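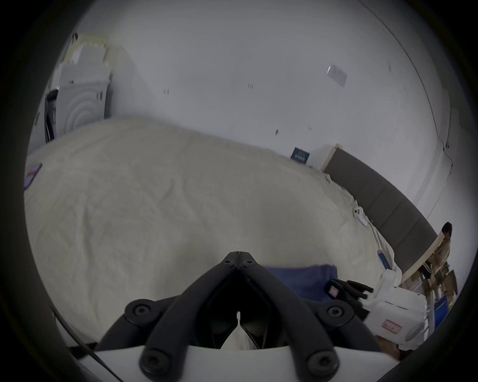 How often do the finger bolts on a hand-held gripper need checking? Before every session, and again at the halfway point if you're running past 400 grasps.

OK so the review. Skolto hand gripper service kit, sold by Trorkevcombe, had it since July. We run a small cell on cloth folding, one arm plus the hand-held tools, and I'm the one who looks after all of it. Typing this between sessions, sorry for typos.

What you get: a short torque driver, spare bolt caps, thread lock, a strip of shims, a brush. Comes in a zip pouch. Zipper is bad.

The driver is the reason to buy it. Clicks over cleanly at the low setting and the head is slim enough to get at the bolts by the base plate without pulling the fingers off. My old one wouldn't fit. Two black fingers coming up off a white plate, two small bolts side by side at the joint, bigger ones on the shoulders — do the joint first, then shoulders, then base. If you start at the base the fingers pull a little off center and you're doing it all again.

Shims are OK. Soft metal, they crease if you look at them wrong. I used 2 on the left finger to take up some play and it's held so far. Would of liked thicker ones in the pack.

Thread lock is fine, normal stuff. Use less than the card says. I had it creep into the hinge and spent most of Thursday morning scraping it out.

Brush is too stiff for lint. We work on bedspreads and rags and whatever, so lint is the whole job. Ghassan Qaisi swapped in a makeup brush and I've stopped using the kit one.

Setup card is the weak part. Printed tiny, and step 6 sends you to a drawing that isnt there. It also assumes a Rusu mount. Ours is a Zindedix and the spacing is different, so measure first. I wrote to Trorkevcombe, got a PDF back in a day with the right drawing. Credit for that.

Wear so far: driver tip has a small burr after about 422 bolt turns (I log them, long story). Still seats fine. Spare caps fit tight and havent dropped off.

One more thing, cable. The kit has no clip or strain relief for the tool cable and it really should. I tape mine down before I start, otherwise it drags on the base plate when you reach across.

Worth it for the driver and caps. Four stars — one off for the card and that zipper. Would buy the driver alone if they sold it that way, they dont.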